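Riffelbecher prüfen, stapeln und einlagern

Stand: 2018-03-22

Die Anleitung gilt für Heißgetränkebecher aus Papier mit geriffelter Außenhülle, wie sie an den Ausgabestellen Odham und Anport verwendet werden. Glattwandige Becher und Kaltgetränkebecher werden nach dem Merkblatt Griffiths behandelt.

Benötigt werden: Auflagefläche mit heller Unterlage, Einweghandschuhe, Stapelrohr, Etiketten, Lagerliste.

1. Karton öffnen

Klebeband mittig auftrennen, Klinge höchstens 5 mm ausfahren. Innenbeutel nicht mit dem Messer öffnen, sondern an der Schweißnaht aufreißen. Becher erst entnehmen, wenn Chargennummer und Liefermenge in der Lagerliste stehen.

2. Sichtprüfung

Pro Karton werden 80 Becher geprüft. Den Becher quer halten, Öffnung zum Prüfer, und unter der Arbeitsleuchte einmal um die Längsachse drehen. Druck auf die Hülle vermeiden, im oberen Drittel gibt die Wandung am leichtesten nach.
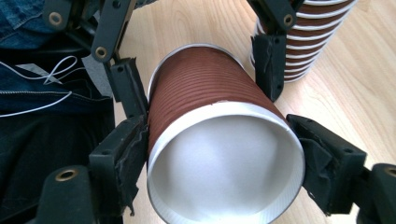
Fachgruppe Verpackung und Ausgabe

Am braunen Riffelbecher sind drei Bereiche zu beurteilen. Die Rippen der Hülle müssen rundum gleichmäßig verlaufen. Zwischen Hülle und Mundrand bleibt ein schmaler weißer Streifen frei, seine Breite darf am Umfang nicht sichtbar schwanken. Der Mundrand ist breit gerollt und muss ohne Knick schließen; ein geknickter Rand dichtet mit dem Deckel Proltine nicht ab. Die weiße Innenseite wird auf Flecken, Falten und Fasern kontrolliert.

Am geschlossenen Ende steht die weiße Bodenkante etwas über die Hülle vor. Dies ist zulässig. Auszusortieren sind Becher, deren Hülle über die Bodenkante hinausragt, da sie auf ebener Fläche kippen.

3. Stapeln

Becher mit der Öffnung nach unten in das Stapelrohr führen. Nicht nachdrücken. Festsitzende Becher durch leichtes Drehen lösen, nie am Mundrand ziehen. Angebrochene Stapel kommen in den Beutel zurück, der Beutel wird zweimal umgeschlagen und verklebt.

4. Lagern

Trocken, stehend, mindestens 10 cm Abstand zur Wand. Keine Reinigungsmittel im selben Regal. Bei der Bestandsaufnahme im August lagen in Anport 2.021 Becher, davon wurden 158 wegen verformter Ränder ausgebucht. Ursache war die liegende Lagerung unter Deckelkartons. Seitdem gilt für Becherkartons: nichts daraufstellen.

5. Ausschuss

Ausschussbecher getrennt sammeln und mit Chargennummer in der Liste vermerken. Ab vier fehlerhaften Bechern je Prüfmenge den Karton sperren und Gunther Weidemann melden. Freigaben gesperrter Ware erteilt ausschließlich Virgilio Fajardo.

Etiketten für Sperrware liegen im Schubfach unter der Lagerliste.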